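Residential Brokerage 2, Unit 6: Listing Agreements
Notes by Emilian Dobre, Galirbridge evening program

Okay, so last time we got as far as who the agent works for, and I promised we'd get to the paper that makes it official. A listing agreement is an employment contract. The seller hires the brokerage, and you (the agent) sign on the brokerage's behalf. If you leave for another firm in March, the listing stays behind. People are always shocked by this!

You'll run into three kinds:

Exclusive right to sell. The brokerage gets paid whoever finds the buyer, even if it's the seller's cousin.
Exclusive agency. Same thing, except the seller owes nothing if they find the buyer on their own.
Open listing. Whoever brings the buyer gets paid. I've taken two of these in my life and I didn't enjoy either one. 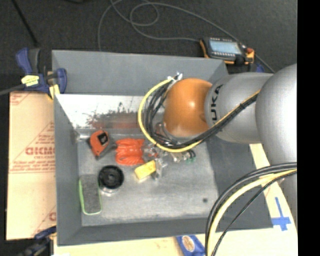 Now, dates. Every agreement needs a firm end date, and I want you to write it in before you hand over the pen. Our practice case is the Stonmont Street house, 1,734 square feet, signed Jan 6, 2018 for a term of 92 days. Work out the last day yourselves and bring it to class. Don't count the signing day.

Then there's the protection period, which trips up half the room. Say Ojo tours the house while it's listed, waits until the agreement runs out, and then buys straight from the seller. Does the brokerage get paid? Look for the clause, and look for whether the agent sent the seller a written list of names in time. Oduor Simiyu is coming in to talk about a dispute he had over exactly this, so please save your questions for him.

Reading for next time: the Norkier packet, pages 2 to 6. Skip the part on commercial leases.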